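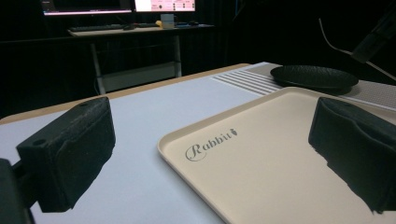
I own too many trays. There, I said it. My sister has been telling me this for years, and she has seen the cupboard over my fridge, so she would know. But the small cream ones with the rabbits have earned their spot by the front of the shelf, and since a bunch of you wrote back in June asking what I use when I eat at home alone (or with one other person, which is about my limit on a weeknight), I figured I'd give them a whole item.

They're shallow, they have rounded corners and a low raised rim, and they weigh next to nothing. One says "Rabbit" in gray cursive with a very fancy capital R. I spent a silly amount of time on that R the first week. It looks like it belongs on a wedding invitation, and then you put your toast on it.

I picked mine up at Wurnia, the housewares place next to the tile store, on the table by the register where they put everything I have no defense against. Four dollars each! I went back for more the next morning and they were down to the last couple, so if you see them, don't do what I did and walk around the store thinking about it.

**What goes on a small tray**

Less than you'd think, and that's what I like about it. A sandwich cut in half and some grapes. Crackers, a bit of cheese, the last of the olives. I don't put anything soupy on one, rim or no rim, after an episode with tomato sauce and a cream-colored rug that we don't need to get into. Cookies are perfect. Dumplings are perfect too if the dipping sauce has its own little dish.

Yesenia Trujillo, who hosts our supper swap, uses hers for jewelry and keys by the door and thinks eating off them is a waste. We've agreed to disagree. I did steal one of her ideas, though, and it's the one that changed my table the most: lay out the fork first, before anything else, and build the rest of the place around it. I always used to leave silverware for last and then end up wedging a fork between a glass and the salt.

So now I start with a bare tabletop. Mine is pale, a grayish white with a light wood edge, and it makes everything look a little cold until there's some cloth or a mat down. I shuffle things for a few minutes before I decide. Anything with a bit of texture gets a turn, and whatever doesn't make it goes back on the pile on the bench.
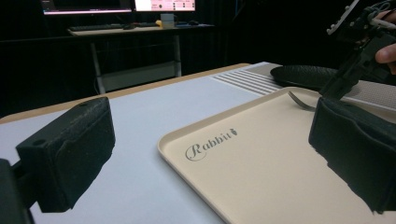
**The mat question**

I resisted placemats for ages. My mother had the padded kind that never dried, and I think that put me off until I was past thirty. What turned me around was a woven one in white and taupe stripes, with a tight little grid to the weave, that I found at Solís marked down to six dollars. It wipes clean, it doesn't curl, and crumbs mostly stay on top where I can shake them off over the sink.

The stripes do some of the work for you as well. Set the mat at an angle and a plain plate suddenly looks like you meant it. I'd stay away from anything busier if you're using a tray with a drawing on it — the two will fight, and the bunny will lose.

Then you need one dark thing. I have a round black plate with a rough, stony finish (it looks a lot like slate, and forks do make a noise on it, fair warning) and next to the cream tray it's just lovely. Main thing on the plate, little things on the tray, fork in the middle. I can have it all down in less time than it takes the rice to steam, and I eat slower when it's set out like this. I also look at my phone less, most nights.

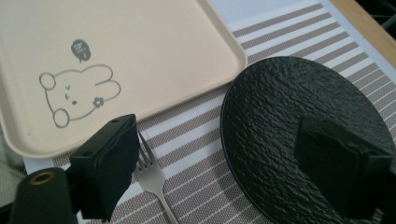
*My favorite of the rabbit trays, the sleepy one saying "hi~", on the striped mat with a fork and the black plate.*

A few odds and ends before I let you go. Hand wash the trays. I ran one through the dishwasher and it came out fine, but I didn't enjoy the suspense. Stack them with a paper napkin in between if you care about the finish. And if rabbits aren't your thing, the Grundeck stall at the indoor market had plain ones last month in a sort of oatmeal color, a little bigger, ten dollars for the pair.

If you've got a small tray you love, send me a picture of it with your actual supper on it, crumbs and all. I'll run a batch in the next issue, along with Yesenia's dumpling sauce, which she has finally agreed to write down (she claims there's no recipe, so we'll see what I get).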